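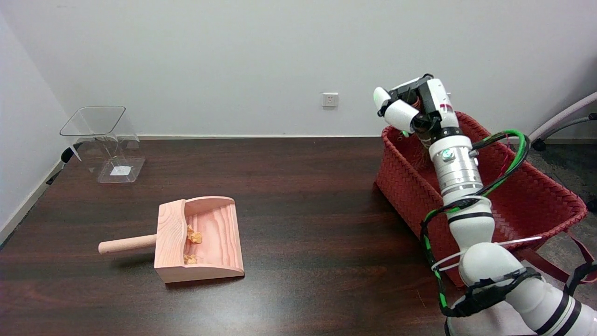 Starting again at the kitchen table

The owner of Plesside, a one-person bookbinding business in Skingate, gave up her rented unit in October and moved the work home. She says the rent had gone up to £900 a month and the orders had not kept pace.

"I did the sums at 6 in the morning and handed in my notice by lunch," she says. "I should have done it two years earlier."

She now repairs family Bibles, cookery books and the odd school atlas. A simple spine repair costs £89 and takes seven days, most of that waiting for glue to set. "People ring on day three. I tell them to ring back."

Does she miss the unit? "The big press, yes. I sold it and now I use a small one and a lot of bricks."

She has no plans to take anyone on. New work comes by word of mouth, and she is booked up until spring. "There's a hymn book waiting that has been chewed by a dog. I'm doing that one next."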